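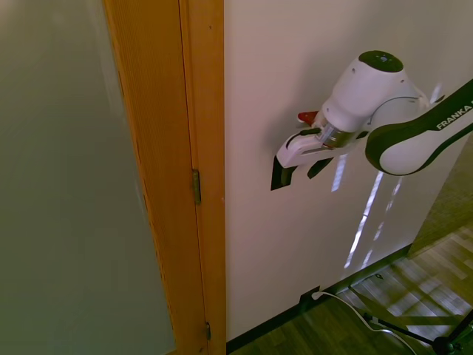 Section 4. Care and Adjustment of Interior Doors

This section applies to all hinged interior doors in Sornia residences, including the units at Trevstead and Jerkham. Residents may carry out the work in 4.1 through 4.4 themselves. All other work on doors and frames must be requested from the Maintenance Office.

4.1 Before You Begin

You will need:

A flat-blade and a cross-head screwdriver
A soft cloth and a bowl of lukewarm water
Mild dish soap
Light machine oil or dry lubricant
Two door wedges
A pencil and a strip of painter's tape

Clear the floor on both sides of the door. Remove any hooks, hangers, or towel rails that hang over the top of the door, as their weight can hide or cause sagging.

CAUTION: Keep fingers away from the hinge side of the door at all times while it is moving. Children and pets should be kept out of the room until the work is finished.

4.2 Cleaning the Frame and the Adjoining Wall

Wood frames have a clear finish that is damaged by bleach, ammonia, and abrasive pads. Painted walls next to the frame mark easily when scrubbed.

1. Open the door fully and place a wedge under it.
2. Dust the frame from top to bottom with a dry cloth.
3. Dampen a second area of the cloth in soapy water and wring it out well. Wipe the wood along the grain.
4. Dry the wood at once. Do not allow water to collect where the frame meets the wall or at the foot of the jamb.
5. Wipe hinge plates with a dry cloth only. Metal polish must not be used on brass-toned plates – it removes the lacquer and stains the wood around them.
6. Remove hand marks from the wall with light, straight strokes. Stop if color appears on the cloth.

NOTE: Direct sunlight will change the tone of finished wood over time. Areas behind a piece of furniture or a calendar may remain lighter. This is normal and is not recorded as damage at move-out.

4.3 Checking and Tightening the Hinges

Check the hinges once a year, preferably in April, and whenever a door begins to rub or will not latch.

1. Close the door slowly and look at the gap between the door and the frame. It should be even along the full height.
2. If the gap is wider at the top on the latch side, mark the place with painter's tape and pencil.
3. Open the door and support its outer edge with both wedges. The door should be held firmly but not lifted.
4. Tighten the screws of the upper hinge first, by hand. Power drivers are not permitted.
5. Proceed to the next hinge down, and continue until all hinges have been tightened.
6. Remove the wedges and repeat step 1.

If a screw turns without gripping, leave it in place and do not fit a longer one. Wiring runs close to some frames. Submit Form 451 to the Maintenance Office and state the room, the door, and the position of the hinge.

WARNING: Never remove a hinge pin while the door is unsupported. An interior door is heavy enough to cause serious injury if it falls.

4.4 Lubricating a Noisy Hinge

1. Hold a folded cloth beneath the hinge.
2. Apply 2 drops of oil to the top of the knuckle. Do not spray.
3. Move the door slowly back and forth until the oil has worked in.
4. Wipe off the excess, paying particular attention to the wood below the plate. Oil left on the finish will darken it permanently.
5. If the noise continues the next day, repeat the procedure once. A hinge that is still noisy after the second treatment should be reported.

4.5 Work Residents May Not Perform

Planing, sanding, or cutting a door or frame
Painting or varnishing any frame, door, or hinge
Fitting additional locks, bolts, or door closers
Drilling into the wall next to a frame
Replacing hinges of the Mathias pattern, which are set at the time of installation and require a fitting gauge

Costs arising from unapproved work will be charged to the resident under the terms of the lease.

Section approved by Juraj Slanina, Building Services. In effect from May 1, 2022. It replaces all earlier instructions on door care issued to residents.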